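Lindico puts small robot arms on the sorting bench, and the bench crew gets to run them

RITISACH, 2nd August – I've been writing these announcements for Lindico long enough to know that most of you skip to the second paragraph, so I'll put the news right up top. Starting today, the small-parts room at our Ritisach shop has robot arms helping with the sorting and putting away, and everybody who worked in that room before still works in it.

We're a small outfit. There are 29 of us, and 12 of those folks spend at least part of their shift at the benches, picking up little pieces, checking them over and getting them into the right drawer. I did that job myself when I started here (badly, if you ask my old bench partner). It's fine for the first hour. By the end of a shift your wrists know all about it, and you've been reaching for the same drawer so long that you start seeing it in your sleep!

So back in May we kicked off a project we named Eynon, and we did it with the bench crew in the room from the first day. They picked which jobs to hand over. They also picked which ones to keep, and that list was longer than I expected – anything with a judgment call in it stays with a person, and so does final checking. 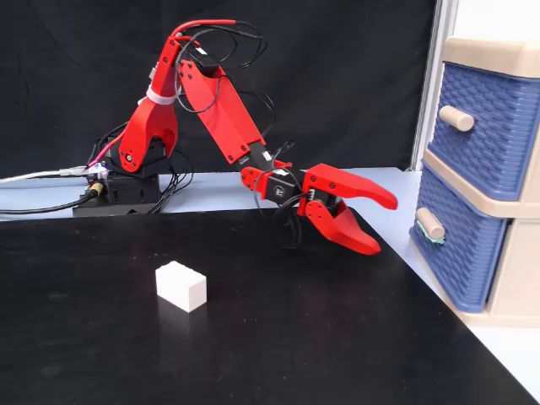 The practice work is pretty plain stuff. You put one piece on the table, you show the arm what you want done with it, and you do that again and again with the piece in a different spot. Our crew has logged 756 practice runs so far and kept notes on all of them, including the ones that went sideways. I've read a good chunk of those notes and they're a hoot. They're also the reason we changed the bench layout twice before we were happy with it.

What changes for the people? Bench shifts used to be one long stretch of the same motion. Now each person does roughly 2 hours at a time and then swaps over to setup, checking or teaching the arms something new. Everyone on the crew gets paid training time for that, and the teaching work comes with a bump in the hourly rate. No jobs were cut for Eynon and no hours were trimmed. I asked for that to be put in writing before I agreed to write this, and it was.

I don't want to oversell it. The arms are slow next to a practiced pair of hands, and some pieces we make are still too fiddly to hand over. We're okay with that. If a task doesn't work out after a fair try, it goes back to the bench and we move on to the next one.

Next up is our Pusetti site, where the packing crew has asked for a turn. They'll be coming over to Ritisach to work alongside our folks first, and then they'll make their own list of what to keep and what to give away. I'm guessing label checking stays with them – they're very proud of their label checking.

About Lindico

Lindico makes and packs small molded parts for household goods, with shops in Ritisach and Pusetti. Reporters who'd like to come by and see the benches are welcome during the day shift. Please call the front office ahead of time and wear closed-toe shoes.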